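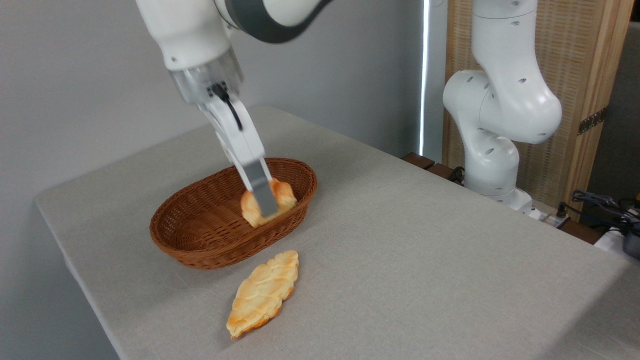 Bread and basket, table 2

February 2019
by Demetrius Schumacher

Continued today with the bread setup. I used the oval wicker basket, the brown one with the braided rim, on the light gray cloth. One roll is inside, near the right end, and the long pointed one lies on the cloth in front of the basket.

The gray cloth stays. With the white cloth from September the pale crust was difficult to see, and Dexter complained of it also. The gray one has fold lines after washing, so please iron it before you put it on. I used 10 minutes for this and it was enough.

About the basket: the Plesell basket is too deep for small rolls, one must reach far down. The oval one has sloping sides and a wide opening, I find it much better. Crumbs go between the strips and stay there. I turned it over the sink and knocked on it, then used the dry brush. Do not wash it in water, the old one from Clostudo got a bad smell after that.

The roll with the toasted top keeps its shape good. I wrote its length in the table as 10 cm, but I measured along the curve, so I must repeat this with the straight ruler. The pointed one I did not measure yet.

To do: label for the basket shelf, new brush, ask Sorensen if the second cloth is still in the drawer.

Comments

Dexter Montoya: Second cloth is in the drawer, but it has a stain in one corner. I can wash it.

Demetrius Schumacher: Thank you. Please not with the towels.

Dexter Montoya: OK. Did you measure the roll again? The table still says 10.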